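About Nudora

Nudora is a sock-pairing and reuse service in Oletitz. We take in clean socks that have lost their partners, sort them by color and knit, and send the pairs on to people who can use them. We have been doing this for seven years, the last two of them in our present rooms on the upper floor of the Rothe building.

Most of what arrives is plain ankle socks in white, light blue and navy. They are spread out flat on a white tabletop before anything is matched.

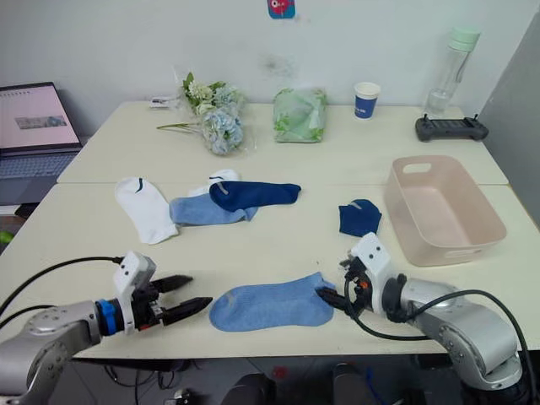 Page last changed: December

Color comes first. Light blue goes with light blue, navy with navy, and then we look at the knit and the cuff. A small mark or stripe near the cuff often settles which white sock belongs with which. Socks that only nearly match are kept apart and looked at again the next month.

Ribbed socks take longer – the ribs have to run at the same width on both, and a sock that has been washed more than its partner can look like a different make.

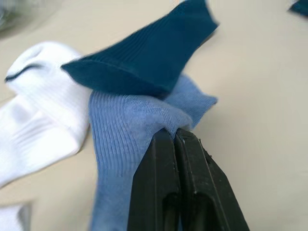 Light blue ribbed sock with a darker one on top

Finished pairs are folded once and packed in bags, 600 pairs to a delivery. Most deliveries go to the Stitonen hostel and to two schools nearby.

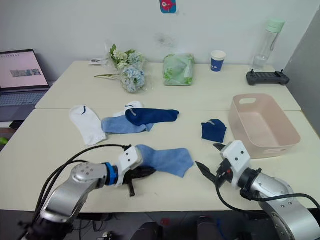

Singles that find no partner within two months are passed on as cleaning cloths or stuffing. We do not take wool, tights or anything with holes.

Socks can be left at the street door until 7 p.m. Please wash them first and leave them unrolled. There is no charge, and no need to call ahead.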